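Home Visits Archive Contact

Open Day at the Putmont Linen Works
25 January 2026
By Vasanthi Kodikara

The linen works in Putmont opens to visitors twice a year, and I went on the winter date. The bus from Stildale stops outside the gate. Entry was $3, paid in cash at a window.

Our guide was Montserrat Bustamante, who started on the sorting floor and now runs the finishing room. She took us through in the order the work is done. Sorting comes first, by weight and then by color. The washers are in a low building behind it, and she had to shout over them. The oldest was bought from a hotel laundry in Portela and has had 2 new motors.

Finishing was the part I had come for. Sheets go through a heated roller and come out flat, but blankets and anything with a trim are still folded by hand. Bustamante showed us the fold they use for hotel orders, then let us try it. Mine took three attempts.

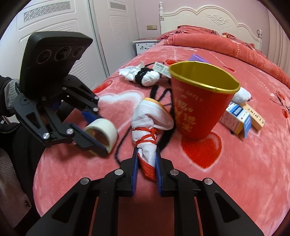

She also talked about storage. Cotton put away on an open shelf yellows along the creases, so the works refolds its spare stock every April along different lines. I have started doing the same at home.

The shop by the exit sells seconds. Pillowcases were 99 cents and most had only a crooked hem. I bought two and a bath towel. The cafe was closed, so bring lunch. The next open day is in April, and groups are limited to 50.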